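Detstead Allotment and Garden Society
Minutes of the July meeting
17 July 2023
By Imtiaz Dewan, Secretary

Present: 14 members, as signed in the attendance book. Apologies were received from the Stodstead Lane plots, where a burst pipe needed attention.

1. Minutes of the last meeting
Approved with one correction. Under item 4 the hedge on the north side should read "to be cut back in the fall" and not "to be taken out." Signed by the chair.

2. Water
The new tank by the lower gate is in use. Members on the top rows said the pressure is still poor in the evening. It was agreed to try fixed watering times for four weeks: even plots before 9 a.m., odd plots after 6 p.m. Hand watering with a can is allowed at any time. Hoses left running will be turned off by whoever finds them.
Action: Secretary to post the times on both gates.

3. Compost delivery
Jayawardena Landscaping has quoted $207 for a full load, delivered to the turning circle. Last year's load was $200. There was some discussion of quality, as the last load had a good deal of glass in it. Two members asked for a sample bag first. Agreed to accept the quote if the sample is clean. The load has to be moved off the turning circle the same day or the trash truck can't get in.
Action: Secretary to call for a sample.

4. Vacant plots and waiting list
There are 11 names on the waiting list. Plot 6 and the half plot next to the shed are ready to be let. The corner plot is not - it still has the old greenhouse base on it. Agreed that the half plot be offered first to anyone on the list who has said they would take a smaller space. A letter will go to the holder of one uncultivated plot, who will have until the end of September to reply. A member asked if goats could be kept on the vacant ground. The lease does not allow it.

5. Bindweed
Bad again along the Lamelwood fence. The owners on the other side have been asked to clear their strip and have said they will. Members are reminded not to put bindweed roots in the shared compost bins. Bag them and take them home.

6. Fall show
The show will be held in September in the main hall. Classes are as last year, with the onion class split into dressed and undressed. The longest runner bean class was dropped last year by mistake and is back. Entry is free for members and $2 for others. Tables have to be set out the evening before, with cloths on the ones used for baking. It was asked if shop-bought pots are allowed in the houseplant class. They are.
Action: Entry forms to be in the shed by the end of the month. 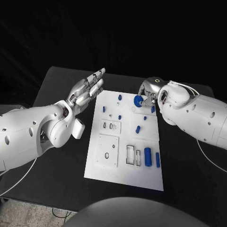

White board on the black table, dark curtain behind.

7. Any other business
The shed padlock is stiff and needs oil. A green watering can and a pair of loppers were left by the tap and can be collected from the shed. A request to burn brush before October was turned down.

The meeting closed at 8:50 p.m. The next meeting will be held after the show.

Contact: the Secretary, Detstead Allotment and Garden Society | © 2023 Detstead Allotment and Garden Society | Back to top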